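Can a robot arm tidy a workshop yet?

Sumaiya Herath
Posted January 5, 2026

I help run a small tool library in Bralton and putting things back eats my evenings. We've got 51 members now and they leave cases all over the place! My brother reckons an arm could sort it all into trays by itself. Is he dreaming? The sort of job I mean is below – little cases, open bins, one tray. 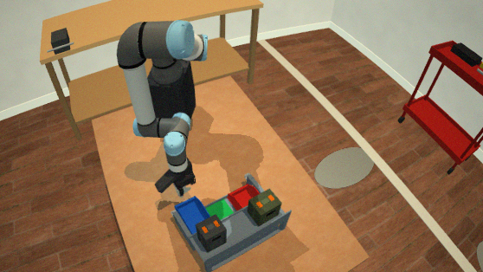 Simulated arm over a tray with two cases and three coloured bins.

Zuweira Odoi

He's half right. I spent 14 months on the packing line at Werness and our arm was brilliant as long as every item turned up in the same spot. Cases with a slot handle like those two are a decent shape to grab, but turn one on its side and you're into a whole different job. Simulation is the cheap bit (I'd start there, you can mess it up all day). Real drills with trailing leads, no chance yet. Ask me again in February, we're trying a new gripper.

rustidari_fan

just get labels mate

Ranasinghe

We paid some 2,000 for a second-hand arm and it took 4 of us to get it bolted down and talking to the computer. It does put boxes in bins now, slowly. I can clear the bench quicker myself, but I do like watching it (my wife doesn't). What's your budget, and have you got a solid floor to fix it to?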